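Pukeo 4 Makes Sharing Big Files at Home Simple

Last updated: 14 July 2023

Bakix is thrilled to release Pukeo 4, the free file sharing program for home networks! The new version moves photos, music and video between computers in the same house with no account and no sign-up, and the installer is just 40 MB.
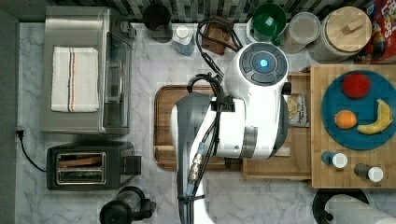 Pukeo 4 now finds other computers by itself, so the old address screen is gone. "I wanted it to work from wherever people happen to be," said lead developer Aileen Abella. "My laptop lives on the kitchen counter next to a wooden cutting board, and I can pull up our whole photo folder from there while dinner cooks." Transfers that stop partway now pick up where they left off, and folder names can use any alphabet.

Testers sent in 1441 reports during the beta, and 95 of their requests made it into this release. Thank you, all of you!

Pukeo 4 is ready to download now for Windows and Linux. A Mac version follows in September.

Press contact: Benjie Tolentino, Bakix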